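3.2 先在仿真里花钱,再到柜台上花钱

写这一节的时候我一直在犹豫要不要把采购过程放进论文。审稿人一般不爱看这个,可是我自己读别人的文章时,最想知道的偏偏就是他们当初怎么决定买哪一台、钱是怎么分的。所以我还是写了,写得啰嗦一点,请各位包涵。

我们的任务是家居整理,场景全部先在仿真房间里搭好,机械臂、桌子、零碎物件都放进去试,试明白了再去问价。图 3 的两个画面出自同一套仿真房间。

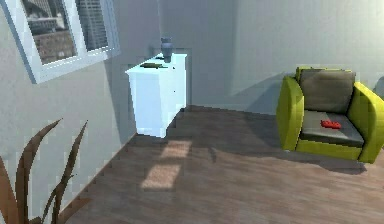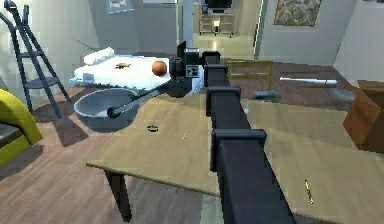

图 3 采购前使用的仿真房间。一幅是带窗的角落,有白色柜子和黄绿色扶手椅;另一幅是桌面上的黑色机械臂和灰色盆。

3.2.1 臂展和桌子,先定哪个

我原来的想法很简单:先挑臂,再按臂买桌子。结果 Min-kyu Bang 在组会上问了我一句:“那床上的东西谁去拿?”我当场答不上来。桌面上的小环和笔都好说,可床上还有一个橙色的球,椅子的坐垫上也会放东西,这些地方的高度和桌面不是一回事。只按桌面算臂展,等于把半个房间从任务表里划掉了。

于是我们改成先列目标位置,再反推臂展,桌子最后定。这个顺序听起来有点别扭(桌子明明最便宜,也最好买!),但它帮我们省掉了一次返工。桌子大了,臂的底座离床就远;桌子小了,盆只能搁在边上,像图 3 机械臂那一幅里那样,盆有一部分悬在桌沿外面。我后来在预算里给桌子单列了一行,备注写的是“盆要整个放得下”,财务老师还专门打电话来问这是什么意思。

3.2.2 报价怎么比

我们一共问了两家,Doditz 和 Hutsuliak。Doditz 的报价单很漂亮,臂、控制柜、末端执行器打成一个包,看着省心;Hutsuliak 是拆开报的,每根线缆都有一行,读起来头疼,可是我越读越喜欢,因为能看出哪些东西可以晚点再买。

为了比得公平,我把两份报价都拆成同样的科目,再按总预算 100 份来分。臂本体不许超过 40 份,末端执行器和备件合起来 20 份,剩下的给桌子、传感器、安装和杂物。这个比例没有什么理论依据,是我翻了自己组里以前的单子拍脑袋定的,不过定下来以后讨论就快多了,大家不再争“这台好不好”,改成争“这台值不值这几份”。

备件这一项我要多说两句。我们以前吃过亏,主机到了,指尖坏了,等替换件等了很久,学生只好天天改论文的引言。这次我坚持把备用指尖和第一批货一起下单,哪怕单价不划算也要买。Hutsuliak 的拆分报价在这里占了便宜,Doditz 的整包里备件数量改不动,来回谈了几次都没谈下来。

3.2.3 场景里的小东西也要钱

这一条最容易漏。仿真里放一个花瓶、一个纸箱、一根球棒,点几下鼠标就有了,搬到真实房间里每一样都得有人去买、去登记、去找地方放。我把要复现的物件过了一遍,分成“必须一样”和“差不多就行”两类。盆属于前一类,它的深浅和边沿会直接影响放置动作;扶手椅属于后一类,坐垫高度对得上就可以,颜色随便(虽然那个黄绿色我看久了还挺喜欢的)。

物件这一块我们在 Sturico 下了单,合计 440 元,比我预想的少。大件家具没有算在里面,床和梯子是从 Proredthorpe 项目那边借的,借条还压在我抽屉里。借来的东西要不要写进预算,我们内部有过分歧。我的意见是写,金额填零,备注里注明归还时间,这样下一个接手的人不会以为房间里天生就有一张床。

3.2.4 留到第二期的部分

窗户附近的光照我们暂时没有安排预算。带窗那一幅里,阳光在柜子前面的地板上落了一块很亮的光斑,柜子正面也亮得发白,真实相机碰到这种情况会怎样,现在还没有数据。遮光帘和补光灯都问过价,都不贵,可我想先用裸窗跑一轮基线,看看感知模块在哪个时段掉得最厉害,再决定买哪一种。

第二条臂也放在第二期。Min-kyu Bang 一直想做双臂,他的理由我认,只是桌子的承重和供电都要重新核一遍,安装费也得另外谈。我们说好七月再看一次报价,到时候把第一期的实际支出和上面的份额对一遍,超出的科目会列在附录 B 里。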